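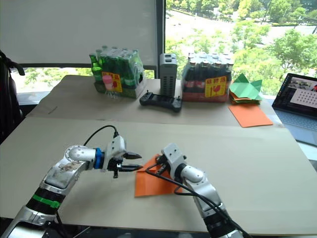 3. Setting up your first fold

Now for the fun bit! Your Callix folding board is out of its sleeve, the guide rail is clipped on, and you're ready to put your first crease into real paper. Start with the plain practice sheets from the Arkano pack and save the patterned ones until your hands know the moves.

1. Lay the board on a firm, level table with the rail on the side of your writing hand.

2. Turn the depth dial to 2. That's the setting for paper up to 70 lb text, and it covers nearly everything in the starter box.

3. Slide a sheet under the rail until it meets the stop. Check both corners (one always likes to sneak out a little!).

4. Bring the near edge up to line 13 for a greeting card, or line 18 for a small envelope.

5. Hold the sheet with a flat palm and run the bone folder along the crease once, away from you.

6. Lift the rail before you pull the sheet out.

Note: Card stock folds much better with the grain. Bend the sheet gently each way and crease along the direction that gives more easily.

Caution: The trimming blade under the rail is sharp. Keep its cover on while folding, and lock it before you change the dial.

If the crease looks fuzzy or cracked, go up one setting and try again on a fresh sheet. Scoring is covered in section 4.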